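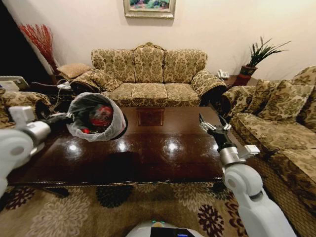 A plastic bag held open over the living room table.

Diary of the Opinion Desk, Dec 1, 2025

The desk met this morning to review the reader debate on the Brallden consular office. The proposal to close it has divided contributors since the Kavanagh column, and 35 replies had been received by noon. Most came from citizens living abroad who vote through that office and would otherwise have to travel to Urex. Several were angry. The desk has decided to publish the angry ones as well, provided that they address the policy and leave the families of officials out of it.

A shorter limit of 700 words was agreed for replies. Two long submissions have been returned to their authors with a request to cut, and one has already come back at the same length.
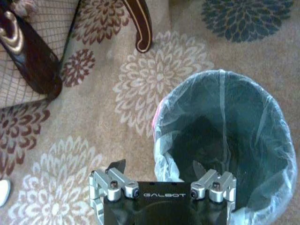 The wording of our notice on outside contributions took up the rest of the meeting. The present text states that views are those of the writer, but it appears in pale gray at the foot of the page, and readers continue to write to us as if the desk itself had called for the closure. Small lettering is no obstacle where the contrast is right - GALBOT, in small white capitals on a black housing, is read at once. The notice will therefore move above the author's name and be set in a darker type. The Amovach edition will follow in January.

A complaint over the headline on the Urex piece was upheld. The writer had asked whether the ministry was listening, and our headline said that it was not. It was changed at four o'clock, with a note of correction. The ministry's own reply is promised for tomorrow and will be given the same space as the others.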